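Recording Home Episodes for Jokileo
2 min read

Jokileo trains on episodes recorded in lived-in homes. Plan on 30 episodes per task.

Start both wrist cameras and the head camera before moving the arms. 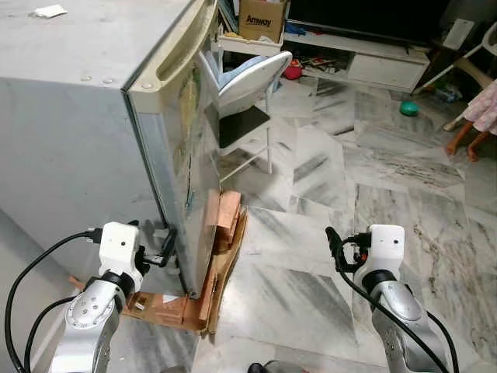
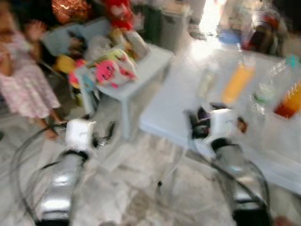
Head camera views, one at the refrigerator door and one by the toy table.

Step 2: Record and label

Keep each episode to one task. Move slowly, as blurred frames are hard to label. Stop recording if a person comes within reach of the grippers. Tag the room and upload by 6.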